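Prellano talk, kitchen linens – notes, 4/6/19

Start w/ the drawer. Everybody has the drawer. Ask who ironed a napkin since February, wait for hands. Don't wait too long.

Then numbers, quick. Fundari order last year, 461 pieces, 148 came back to us as too thin. All flat weave. Same cotton, same mill at Skudov, so the weave is the thing to talk about. Say that twice, people miss it.

Flat weave – good for glasses, folds small, shows every crease. Terry – soaks up plenty, leaves fluff on everyting. Waffle – somewhere between, most of the talk goes here. Pass the Estrella samples now, 2 per row, ask for them BACK.

Shrinkage. Waffle pulls in at the first wash, more than people expect. Tell them cut big, wash first, then hem. My own first batch came out as coasters (pause, they usually laugh).

No softener. Will get asked anyway.

Next slide, leave it up thru the questions.

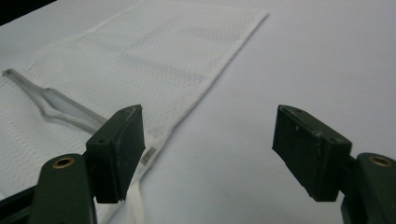

Texture vs color, last point, keep to 3 minutes. Buyers always ask for a color first, stripes, a border, whatever. I say try texture. White cloth on a white table and you still find it right away, the little honeycomb grid does the work – the smooth top next to it has nothing like that. Same goes for a set table, all white is fine if the weaves differ. Then questions, and get the samples back befor the break.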